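Galería: la cajonera blanca y el rincón de maquillaje

¡Ya están las fotos! Llevaba desde el invierno prometiendo que enseñaría el rincón de maquillaje del piso de Kirkerbridge y siempre se me cruzaba algo. Es pequeñito (la mesa cabe entre la ventana y el radiador, y gracias), pero le he cogido un cariño tremendo. La cajonera es de segunda mano, me costó 25 euros en el mercadillo de Stitberg y la traje a casa en el autobús, encima de las rodillas, con una señora preguntándome todo el viaje dónde la había encontrado.

Lo que me enamoró fueron los pomos. Me recuerdan a los del tocador de mi abuela, y eso que a ella no le dejaba tocar ni un frasco a nadie. Pensé en cambiarlos por unos lisos que vi en el catálogo de Midico, a 35 el juego, y menos mal que no lo hice.
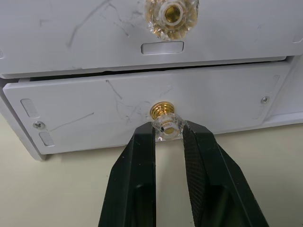

Los pomos transparentes, mi parte favorita. Los arañazos se quedan.

De los arañazos me habéis preguntado mucho en los comentarios. Probé con un paño húmedo y con una goma de borrar y en mi caso se fue poca cosa, así que he decidido que le dan carácter y a otra cosa. ¿Pintarla? Quizá en abril, si encuentro un esmalte que agarre bien en plástico. Si alguien ha usado el de Bravo, que me cuente, por favor, porque he leído de todo.

Dentro quiero tener lo mínimo. Antes guardaba hasta las muestras de las revistas (¡caducadas, claro!) y para sacar una brocha tenía que vaciar medio cajón encima de la cama.

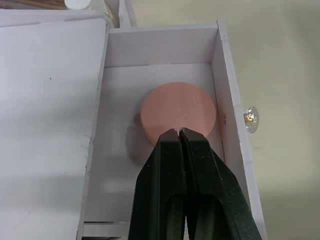 Kirkerbridge, 2026-03-08

Un cajón blanco y un disco rosa salmón en el fondo, qué paz me da. Me gusta que el interior sea así de claro, porque enseguida se ve si ha caído polvo y se limpia en un momento. No le he puesto separadores todavía; los de bambú me tientan, aunque los que he mirado son demasiado altos para un cajón tan bajito.

Y para terminar, la mesa. La superficie clara es sufrida para casi todo menos para el colorete, aviso.
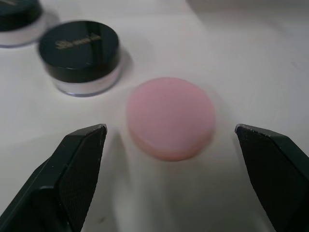 La borla rosa sobre la mesa, con dos tarritos al fondo.

Las borlas las lavo a mano con jabón neutro y las dejo secar sobre una toalla, lejos del radiador. La próxima galería será la del espejo, en cuanto decida dónde colgarlo.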